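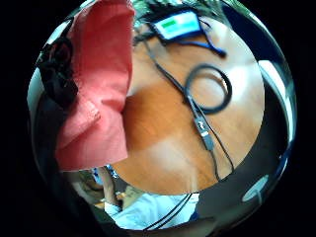 Getting the smell out of a basketball kit bag

I coach the under-14s at Sturnell, so I wash a lot of vests, and by January my bag could clear a changing room. Empty it the minute you get in – yes, even at 10 at night! Turn the vests inside out and soak them for 2 hours in cold water with a mug of white vinegar, then wash at 30 with no softener (it clings to sports fabric and the smell clings to it).

Knee pads go in a pillowcase, tied shut. For the bag itself, shake in 50 g of bicarb, zip it up overnight and hoover it out in the morning.

Trainers get newspaper, changed once before bed. My co-coach Yi-an swears by dry tea bags, and I've started doing both.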